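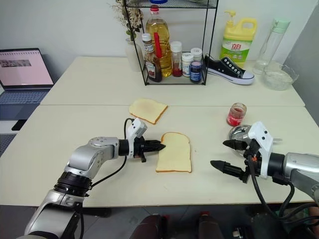 Tisen, both arms in, first slice.

"Left fingers are at the crust," Seraina Zaugg called out, much too loudly for a room that size.

"I can see that!" Joanne Stockdale had her nose almost against the edge of the table. "Don't close yet. Go slower."

The robotics club at Gostholm had picked sandwiches back in November, when it sounded easy. Bread, it seemed, was the hardest stuff in the world. Grip it hard and you got a dent, grip it soft and you got nothing, and run 141 had folded a slice into something like a hat. Joanne had loved that one. She gave it a name and wrote it in the log.

Seraina brought the speed down to four and wiped her hands on her jeans. The jam could wait. The second slice could wait too — all she wanted was this one, up and level, for as long as it took to breathe out.

"Ready?"

"I've been ready for seven weeks!"

She pressed the key. The motors took up their thin little hum, and Joanne grabbed her sleeve and held on.

"Okay," Joanne whispered to the bread. "Okay, come on, you beauty."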